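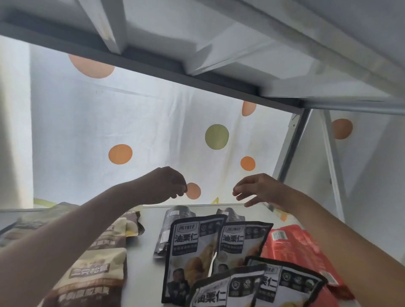
Zwischenbericht Wohnetage Plestberg, Stand 6. Februar 2024
Träger: Rovirero, Bereich Wohnen

Von den bewilligten 700 Euro für Sichtschutz und Kleinteile sind 278 Euro ausgegeben. Der Rest liegt unangetastet auf dem Projektkonto und langweilt sich.

Hochbetten: Die Plätze unter den Betten bekommen Vorhänge. Gewählt wurde weißer Stoff mit Punkten in Orange, Pfirsich und Olivgrün. Zur Abstimmung stand auch ein einfarbiges Grau, es erhielt eine Stimme, und zwar unsere. Der Stoff lässt etwas Licht durch, was wir im Antrag als »wohnliche Atmosphäre« bezeichnet hatten. Im Antrag stand allerdings auch, das Aufhängen sei in einem Nachmittag erledigt. Wer einmal mit erhobenen Armen unter einem Lattenrost gearbeitet hat, wird diesen Satz nicht wieder schreiben.

Fertig sind 13 von 34 Plätzen. Pro Vorhang brauchen wir fast 34 Minuten - das Suchen der Haken nicht eingerechnet.

Offen: Die zweite Stofflieferung von Skutico ist bestätigt, aber noch nicht da. Außerdem muss geklärt werden, wer die Vorhänge wäscht. Bisher halten sich alle für unzuständig, wir eingeschlossen.

Die übrigen Plätze sollen bis Ende März folgen. Eine Aufstockung beantragen wir nicht, eine zweite Trittleiter nähmen wir gern.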